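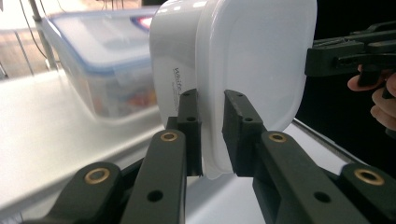
Bring your own box to the Katthorpe market

I've been nagging the Katthorpe night market about takeout trash for ages, so you can imagine my face when the flyer went up. Starting in April, bring your own food container and most of the stalls will knock a little off your dinner (I did a small dance by the bus stop). The market went through 2,000 throwaway boxes last month, and a lot of them ended up in the creek behind the Jansen lot.

So far 13 stalls have signed up, including Flurkero, the dumpling place with the line that never moves. Any clean box with a lid is fine, as long as they can fit a regular portion in it.

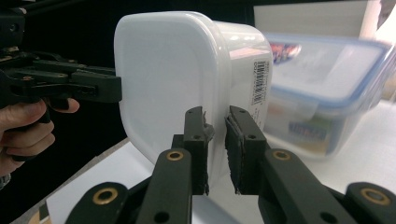
Kamala Rao told me she's all for it but wants to know what happens with soup, because the last time she carried broth home it ended up in her shoes. Fair point! The noodle stalls are still making up their minds, and I'd bring something with a screw top if I were you.

You get $2 off a full meal, nothing off drinks or sides. Nirnano, the bakery by the gate, is doing a free roll instead, and I know which one I'd pick.

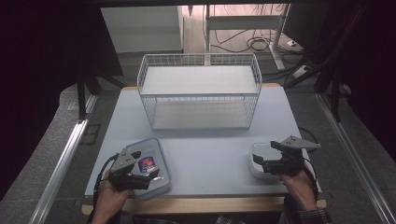
When and where

The market opens at 5 p.m. in the usual spot, and the discount stops when the kitchens do. Signed-up stalls will have a green card by the register. Parking is still terrible, so take the 31 bus.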